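Home Tickets Guides Downloads Forum Sign in

Solved: label run quits partway through the list, no error on the printer
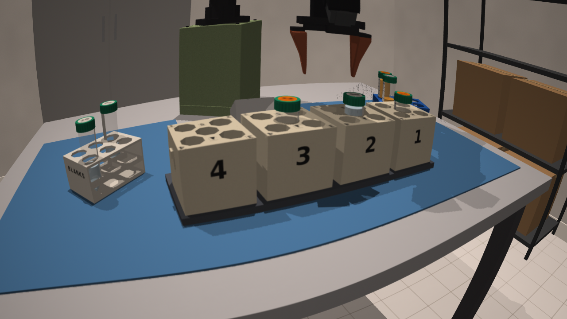
July 3, 2024
Posted by the sample desk, Zaststead water lab

We print all our well-water tube labels in one go at the start of the season, straight out of Trosta to the Kwok printer on the back bench. This year the list was 435 labels long. The printer did 234 of them beautifully and then stopped, green light on, perfectly happy with itself. Trosta said "Job complete."

I'm writing up the whole thing because I had a great time chasing it (really!) and because the two old threads I found on this both end with "never mind, fixed."

Setup

Trosta desktop, current version, on the front office PC. Kwok thermal printer on USB, small tube labels, two across. The list comes in as a spreadsheet export from the Pindau county office, and we import it into Trosta as a batch.

What I tried first

Turned the printer off and on. Same stop, same place.

New roll of labels and a new ribbon. Same stop. The old roll was fine, so that one went back in the drawer.

Different USB cable, then a different port. No change.

Deleted the job from the print queue, restarted the PC, printed again. 234 labels, green light.

By this point I had a very nice stack of duplicate labels and a pretty strong feeling that the printer was innocent. If it were heat or a bad cable I'd expect the stop to wander a little from run to run. It never moved.

Test 1: print only the tail

I selected everything after the stopping point and sent that as its own job. Nothing came out at all! Not one label, and Trosta still said "Job complete." That was the best moment of the morning, since it meant the trouble was sitting right at the front of the second half.

Test 2: change the sort order

Sorted the batch by township instead of by sample number. The run now stopped somewhere in the middle of the township list. I looked up the last label that printed and then the record that should have followed it, and it was the same record as before. So the stop follows the record and the position in the list has nothing to do with it.

Test 3: look at the record

On screen it looked like any other. Site name, date, depth, a short note. I retyped the site name and the date. No luck. Then I clicked into the note field and pressed the End key, and the cursor jumped to the end of the first line with another line hiding underneath. Somebody had pasted a note with a line break in it, and Trosta only shows one line of that field unless you click into it.

Our label template doesn't even print the note. But Trosta writes the whole record into a temporary file first and reads the labels back out of that, so a line break anywhere in the record looks like the end of the record. The next piece makes no sense to it, and it quits.

Took out the line break, saved, printed the tail again. Labels! Lots of labels!

And then it stopped at 266.

Test 4: the second one

I went straight to the note field this time and there was no line break in it. I checked twice. What it did have was one double quote mark, used for inches, in a note about a pipe. One quote opens and never closes, so everything after it gets swallowed as part of the same note. I changed it to the word "inch" and the rest of the batch ran clean through to the end.

Where the bad notes came from

Both records were added last October, when we switched over from the old paper cards and several of us were typing and pasting at once. They've been in there all along. We never hit them because last season we printed township by township in small jobs, and I'd guess those two sites got handwritten labels when theirs didn't show up.

The fix, short version

1. Export the batch from Trosta to a spreadsheet.
2. Search the note column for line breaks. In my spreadsheet program that's Ctrl+J in the Find box. The box will look empty after you press it, but it's searching.
3. Search the same column for a lone double quote mark.
4. Fix those records in Trosta itself. If you fix them in the spreadsheet and import it again you'll get duplicates.
5. Print a short job with the repaired records in the middle of it before you send the big one.

I found 8 more records with line breaks this way, all further down in batches we haven't printed yet. So glad I looked.

A side thing, same day

With the long run going I noticed the right-hand labels creeping upward, enough that the top of the barcode was getting close to the edge. They still scanned. I cleaned the gap sensor with a dry swab, ran the calibration from the printer's own button (hold it until it blinks twice, then let go) and the creep stopped. I don't think it's related to the main problem, but if you've been swapping rolls in and out as much as I had, do the calibration anyway.

What I'd love from Trosta

A warning at import that says "this note has a line break in it." Or just print "234 of 435" on the finished message — that alone would have saved me a ribbon. I sent both in as requests with the two records attached, and the reply was quick and friendly. It's on their list, no date yet.

Still open on our end: asking Pindau whether their export can strip line breaks before it gets to us. Leaving the ticket marked solved for now.

Comments (4)

benchtwo
The Ctrl+J thing works!! We had three of them. Our run was dying near the end so we always just reprinted the last page and grumbled.

muddyboots
Does this happen with commas too? We have commas all over our site names.

Zaststead sample desk
@muddyboots No, commas are fine here, I tried a bunch. Only line breaks and a single unpaired quote mark. Two quote marks in the same note printed OK.

labelhoarder
Different printer brand, same stop, same cause. Thanks for writing down the wrong turns too, I was about to order a cable.

Older tickets Next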